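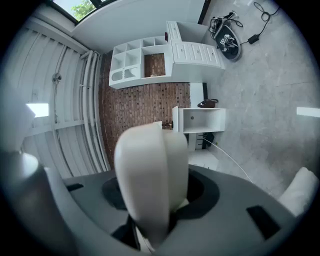

Fovo Handheld Sessions, README

Version of 19/12/2021

Contents

Fovo is a small set of recordings made with hand-held parallel grippers in a shared workshop. The grippers carry a camera on the housing and are moved by hand, with no arm attached. The set was put together to train and test the pick-and-place policy for the Pulden arm, a bench build that lives in a different room. Nothing in Fovo was recorded on the arm itself.

The release has 3219 clips. Each clip is one attempt at one task, from the moment the trigger is first squeezed to two seconds after the final release. Failed attempts are kept and flagged.

Directory layout

clips/ video, one file per attempt
pose/ camera trajectory, one CSV per clip, same base name
width/ finger opening in millimeters, one CSV per clip
calib/ lens and hand-eye calibration, one folder per gripper
tasks.csv task label, outcome flag, gripper number, fingertip set
exclude.txt base names we leave out of training

The pose and width files are sampled on the video clock. Earlier drafts had width on its own clock with an offset column. If your copy has a column called t_off, it is a draft and should be replaced.

Hardware

Two fingertip sets were used. The white set is smooth and rounded and was the first one printed. The black set has a textured face with a fine dotted pattern and was made when the white tips kept losing thin objects. The column tip_set in tasks.csv reads w or b. Widths are not comparable between sets without the zero offset in calib/, as the black pads are thicker at the contact face.

The lens is a wide fisheye. Straight edges near the border of the image bend strongly, and the gripper body takes up a large part of the lower image in every clip. We do not mask it. The Brono loader has a mask option (body_mask=1), but the policy trained without it did better on placement and no worse on picking, so the default is off. 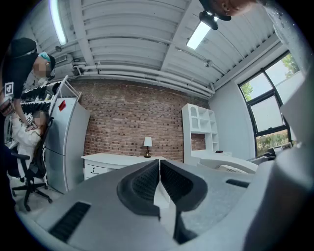
Pose comes from visual tracking, which works from fixed features such as brick, shelf edges and window bars. Tracking is good over most of the room and poor in two cases: close to a plain white surface, and pointed straight down at the floor tiles. Clips where tracking dropped for more than 20 consecutive frames are in exclude.txt. Shorter gaps are filled by interpolation and marked with a 1 in the last column of the pose file.

Square marker tags are visible in many clips. They are used for alignment between sessions only and are not needed to read the pose files. Tags attached to anything that moves are ignored by the aligner - the list of fixed tag IDs is in calib/fixed_tags.txt, and you should edit it if you reuse the script in your own room.

Loading

The reader is a single Python file, ocampo.py, named after the first version of the recorder. It has no dependencies beyond numpy and a video decoder.

from ocampo import Session
s = Session("fovo/")
clip = s.get(0)
clip.frames, clip.pose, clip.width

Pose is position in meters followed by a quaternion in x, y, z, w order. The origin is the first tracked camera position of the clip, not a point in the room. To place several clips in one room frame, call s.align() first. This is slow and holds everything in memory.

Known problems

- Gripper 2 has a loose trigger return. The width signal reads slightly open at rest. Subtract the per-clip minimum.
- Daylight from the windows changes exposure in the middle of some clips. Exposure was left on auto.
- Task labels were typed by hand. "shelf" and "cubby" both occur and mean the same thing.
- Outcome flags for the drawer tasks were set from the video afterward, and 3 of them are blank.

People appear in parts of the recordings. Everyone who appears agreed to the release within the group that has access to it. Do not repost clips elsewhere.

Planned

A second round is set for April, with the black tips only and exposure locked. The layout will stay the same. Clip numbering will continue from the last number here, so both rounds can be unpacked into one folder without collisions. The calibration folders will be renamed by round, and ocampo.py will need the matching update.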